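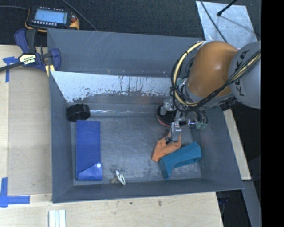
The second life of other people's stuff

Ikilwood, January, six in the morning. Dark. Eleven people already in line outside the Kindirent depot, most with thermoses, one with a wheelbarrow. Doors don't open til seven.

They come for the returns. Lamps, kettles, half a tent. Kindirent rents household goods by the month, and what comes back too worn to rent again gets sold off by the pound. No sorting, no labels, no refunds.

Olga Zabala has been coming for 6 years. She furnished her first apartment this way - the whole place cost her $559, couch included. "You learn to dig," she says. "You learn to bring gloves." Her best find was a Vakstead sewing machine missing its foot pedal. She found a pedal the next winter, diferent color, works fine.

Not everyone is a bargain hunter. Yanling Tang runs a repair shop on Peng Street and buys for parts. Toasters mostly. Fans. She has 187 motors on a shelf in back, sorted by shaft size, and she will tell you about them if you let her.

Prices are going up though. Resellers drive in from the coast now, fill a van, gone by eight. Regulars grumble. Zabala wants a limit per person. Tang doesn't - a limit would hurt her too.

The depot manager said he'd think about it. He said that last year aswell.

By nine the line is gone. Zabala leaves with a colander, two chairs and a box of cords she hasn't looked through yet.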